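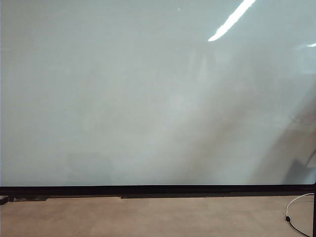 Zemholm repeater returns to the air after antenna work

The two-meter repeater on the hill above Zemholm is working again. The Zemholm Radio Club switched it on last Friday at 7 p.m., after a silence of 16 weeks, and the first contacts were made within the same minute. By the end of the evening, stations from both sides of the valley had checked in, including several that could never open the old machine with a handheld radio.

The repeater went off the air when water entered the main feed line during the spring storms. At first the club believed that a new connector would be enough. When the line was taken down, the outer conductor was found to be green with corrosion for a good part of its length, and the antenna itself had a crack near the base. Both were replaced. The duplexer was taken out at the same time and tuned again on the bench, a job that had been on the club's list for many years.

The new antenna is a fiberglass vertical from Yazdani, mounted on the same pole as before but a little higher, so that it is clear of the neighboring mast. The feed line is now one single run without a joint. The members who did the climbing asked us to mention that the old joint was the place where the water came in, and that anybody who has a similar joint at home should look at it before the winter.

The total cost of the work was $1,751. Most of this was paid from the repeater fund, and the rest came from the sale of used equipment at the club table in August. No increase of the membership fee is planned.

What users should know

The frequency and the offset are the same as before, so nobody needs to reprogram a radio for this reason. The access tone has been changed, however. The old tone was also used by the repeater at Vorar, and in good conditions a station calling one of them would often bring up both. The new tone is given on the club's frequency sheet, which can be picked up at any meeting or requested by mail.

The time-out timer is set to three minutes. Please leave a short pause between transmissions, both to reset the timer and to let other stations come in. This is more important now than it was before, because the coverage is wider and you may be sharing the channel with people whom you did not hear in the past.

Coverage and the link to Vorar

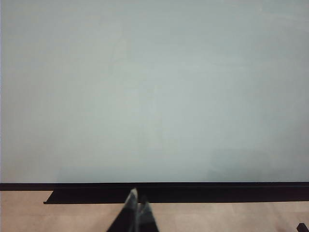 First reports are good

In the days after the restart, the club received 14 written signal reports. The most distant came from a mobile station on the county road beyond Clastent, with a clear signal almost all the way down to the river bridge. Inside Clastent itself the results are mixed. Stations on the upper streets have full signal, while those near the railroad yard still hear noise and short dropouts. The club would like to have more reports from this part of the town, also negative ones — a report that says "nothing heard" is useful too, if it gives the place and the time.

When you send a report, please write the power you were using and the type of antenna. A report from a handheld indoors tells a different story than one from a car with a roof antenna, and it is difficult to compare them without this information.

The link between the Zemholm and Vorar repeaters stays off for the moment. The link radio was not damaged, but its antenna has to be turned again after the change on the pole, and this needs a person at each end at the same time. Work on it will begin when the weather allows. Until then the two repeaters operate separately, and the weekly net will be called on both of them by different net control stations.

Weekly net and new operators

The net takes place every Friday at 7:30 p.m., as in the past. All licensed operators are welcome, whether they are members of the club or not. If you have not used a repeater before, it is a good evening to try. Listen for a few minutes, wait until net control asks for new stations, and give your call sign slowly. You do not have to prepare anything to say.

The club also wishes to repeat a request from before the failure. The repeater is a shared channel, and long conversations between two stations who can hear each other directly should be moved to a simplex frequency. There were few complaints about this last year, but with a larger area the channel will be busier. Anyone who hears an emergency call should stop transmitting, listen, and help if no other station answers.

Signal reports can be handed in at the club station during the usual opening hours or read out on the net.

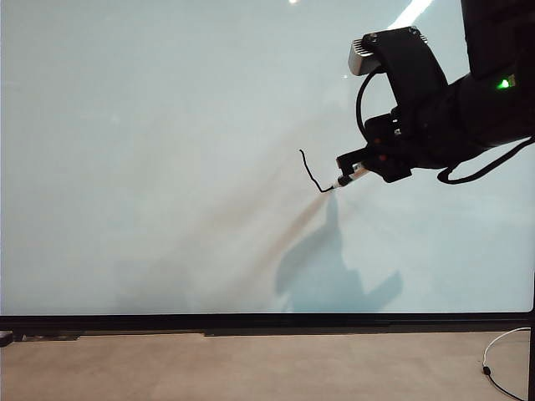 Zemholm Radio Club news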